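Ticket: Arm on cup bench pausing mid-move, open day demo
Opened by: Yaa Akpalu
Status: open
Visit date: Fri 22 October

OK, starting a fresh ticket for this because the August one got long and I kept losing my place in it. During the dry run for the open day, the arm on the cup bench stopped dead for a second or two between pick and place, then carried on like nothing had happened. No fault code, no beep. I ran the Ciner cycle 50 times and got four pauses, all on the way back from the third cup.

What I tried so far: swapped the network cable, restarted the controller (twice, I was annoyed), and dropped the speed limit from 600 to something gentler. The slower setting made it look nicer for visitors but the pauses stayed. Joint temps in the log were normal the whole time.
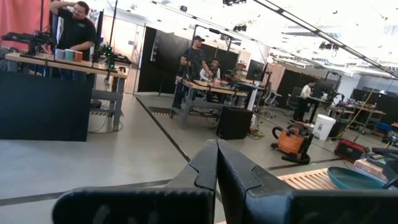 Sipho Kruger wrote back that he'd seen the same thing on the Certon build and that it was the log writer filling its buffer, so could I check the file size before touching anything mechanical. He also wanted to know if the other benches pause at the same moment.

Good call – the log was at 2,100 lines and the setting rolls it over at up to 25 per cycle, so that could line up. I haven't checked the other benches yet. Plan for now is to turn logging down to errors only, run another 50, and leave the speed where it is. If it still pauses I'll move the cup demo to the Kokix script, which has fewer return moves anyway, and we can look at it properly after the guests go home.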